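# Wullstead plain single-wall cartons, small size, flat-packed

Reviewed after one full bundle and part of a second. Bought at list price from the trade counter.

The carton under review is the smallest in the Wullstead plain range: brown corrugated, single wall, unprinted, four flaps top and bottom, supplied flat in strapped bundles of 100. I use cartons of this size for boxed and bagged tableware, mostly cups and small bowls, packed one order at a time at a bench and sealed with clear tape. My previous carton was the Kurker equivalent, which I bought for several years and which remains my point of comparison.

## What is supplied

A bundle arrives with two plastic straps and a card pad top and bottom. The pads are worth keeping, as they cut down well into dividers. There is no outer wrap. If the bundle is left on a concrete floor the lowest few blanks will take up damp, so store it on a pallet or a shelf.

The blanks are glued at the manufacturer's joint, on the inside, with a continuous line of adhesive. In the first bundle I found two joints where the glue had missed the last part of the seam near the bottom flap. Both held once the base was taped, and I used them for light goods. The second bundle has shown none so far. The Kurker joint is stitched, which never fails but does scratch glazed ware if the inner wrap slips.

Board colour varies between bundles, from a light tan to something a shade darker. This has no effect on strength, but anyone who photographs their parcels for a shop listing may mind.

## Squareness and scoring

The score lines are the best feature of the product. They are deep enough that the blank opens with one push at opposite corners and stays near enough to square without being held. The flaps fold on the line and do not creep. I checked twenty blanks from the first bundle against a set square after folding and taping the base, and the worst was out by 2 mm at the top rim. For a box in this price band I would accept twice that.

The inner flaps do not meet in the middle. On this size they leave a gap, which is normal for the style, but it means that whatever lies at the top of the box has only the outer flaps and the tape over it. I put a card pad there for anything glazed. The pads that come with the bundle run out quickly.

There is one fault in the scoring. The short flaps have a slight memory towards the inside of the box, and on a fresh blank one of them will usually lean over the opening while the box is being filled. It has to be pushed back with the side of the hand. Folding all four flaps fully outward once, before filling, cures it. This adds a second or two per box, and over a long session the motion becomes tiresome.

## Making up

My sequence is as follows.

1. Square the blank and fold the short base flaps, then the long ones.
2. Run one strip of tape along the base seam, with an overlap up each end panel equal to the width of the tape.
3. Turn the box over and fold the top flaps outward.
4. Fill, pad, and close short flaps first.
5. Tape the top seam with the same overlap.

One strip each side is sufficient up to about half the rated load. Above that I add a strip across each end to make the usual H pattern.

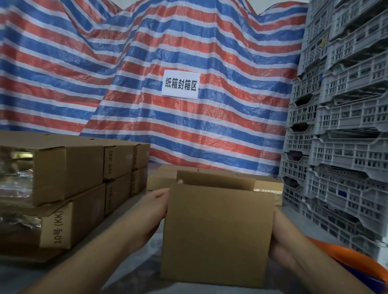 Tape adhesion on this board is good but not immediate. The surface has a slightly dusty finish, which comes off on a dark sleeve, and a strip laid on without pressure can be lifted cleanly for the first minute or so. Rubbed down firmly with the thumb or the back of a dispenser, it bonds and will take fibre with it when pulled. I tried three tapes: a hot-melt polypropylene, an acrylic polypropylene and a gummed paper tape from Ayele. The hot-melt gripped soonest. The acrylic was poor in a cold store room and fine in a warm one. The Ayele paper tape gave the strongest closure of the three, but it needs a wetting dispenser and is slower for small batches.

Cheap clear tape splits along its length on the box edge if the dispenser blade is blunt. That is a matter of the tape and the blade, but the crisp edge on these cartons does make it more likely than on a softer board.

## Compression and drop

I have no laboratory equipment, and the following should be read accordingly.

For compression, I made up four empty cartons, taped top and bottom, and loaded each in turn with a flat board and weights. All four carried 30 kg overnight with no visible bulge in the side panels. At 45 kg, two of the four had bowed on the long side by the next morning. The other two had not. A filled carton will do better if the contents reach the lid, and I would not hesitate to stack five or six high with ordinary tableware loads.

For drops, I packed each of six cartons with a bagged stoneware bowl weighing 454 g, wrapped in two turns of tissue and held with crumpled kraft paper. Each was dropped from bench height on to a vinyl floor, once flat, once on an edge and once on a corner. No bowl broke. The corner drop crushed the corner in every case, to a depth of one or two flutes, and in one case opened the manufacturer's joint for a short distance from the bottom. I would add a strip of tape down the joint for anything going by a carrier with a poor record.

Damp is the weak point. A carton left on a wet step for an hour softened at the base and the seam tape came away with the top layer of paper attached. The Kurker behaved the same way. Single-wall board of this grade should be kept dry, and no supplier at this price does better.

## Fit and void

The internal depth is a little generous for single cups and a little mean for cup and saucer sets. For cups there is a void at the top that needs filling. For sets, the saucer has to stand on edge against the side wall, which is the better way to pack a saucer in any case, but it demands a pad on both faces. Plastic bagging of the inner item takes up more room than expected and tends to spring back out of the opening when the flaps are brought together. Squeeze the air out before closing. If the flaps will not lie flat under light hand pressure, the box is too full, and tape should not be asked to hold them down.

Wullstead also lists a version with crease lines at half depth, so that the walls can be cut and folded down. I have not tried it.

## Handling at the bench

The unprinted panels accept a marker pen well and a direct thermal label very well. I have had no labels lift. The lack of print is useful if boxes are sorted by hand-written code, and a nuisance if several sizes are in use together, because the next size up looks much the same when flat. I now put a pen stroke on the edge of each bundle before cutting the straps.

Made-up boxes grip each other well in a stack and do not slide when the bench is knocked. Flat blanks do slide, particularly from a freshly opened bundle, and a low pile is better than a tall one. Keep the flats behind the filling position, where they can be reached without turning.

The cut edges are sharp enough to mark skin. Over a long run I wear thin gloves with a coated palm, which also help with the dust.

## Price and quantity

The bundle of 100 is the smallest quantity sold. The unit price falls noticeably at 1,000, and for regular use that is the sensible order if there is somewhere dry to keep it. Ten bundles take up more floor than the catalogue drawing suggests, because the glued side of each blank is thicker and the pile leans. Alternating the bundles end for end keeps it upright.

Compared with Kurker, the Wullstead carton is slightly cheaper in single bundles and slightly dearer in bulk. Delivery took four working days both times. The first delivery had one strap broken and a crushed corner that spoiled three blanks. I reported it and was credited for the three without argument.

The closest alternative on paper is the Wullulus economy carton, which I tried briefly in September. It is lighter board, with shallow scores, and the long flaps wandered off the line often enough that the top seam would not close without a gap. I used up what I had as void fill.

## Ratings

| Item | Score out of 10 |
| --- | --- |
| Scoring and squareness | 9 |
| Glued joint | 6 |
| Tape adhesion | 7 |
| Stacking strength | 8 |
| Resistance to damp | 3 |
| Value in single bundles | 8 |
| Value in bulk | 7 |

I have reordered, at the larger quantity. The joint is the only part I would ask the maker to change, and I will add a note to this page if the glue fault appears again in the new stock.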